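Flallow

Two-arm bench rig, built at home. This file covers the recordings in the data folder and what is needed to replay them.

Status

Working. The left hand still drifts after a long session, see Known problems. Last edited Mon 24 February.

Contents

episodes/ 132 recordings, one folder each
calib/ joint offsets for both arms, one file per arm
tools/ replay and trimming scripts
notes.txt Mohcine's build log, unedited

Each episode folder holds joint positions, hand commands and one fixed camera view. Joint data is logged at 200 Hz. Video has its own clock; use tools/align before comparing the two.

Setup

Both arms are mounted at the near side of a marble-topped table and carry black robotic hands. A small coffee table stands behind it, in front of the sofa. Items to be handled go on either surface. Food items are tagged "soft" in the episode label.
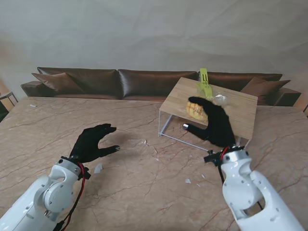 Load calib/ before anything else. Replay refuses to start if the offsets are missing, but it does not check that they belong to the right arm. Keep speed at 63 or lower on the first run. The scale goes to 300 and the upper part has not been tested with both arms moving.

Known problems

Left hand: thumb offset drifts, recalibrate between sessions.
Some July episodes have no hand commands. They are marked "partial".
The trimming script drops the last sample.

Contact

Mohcine Ait Brahim for hardware, Angelica Soriano for the scripts.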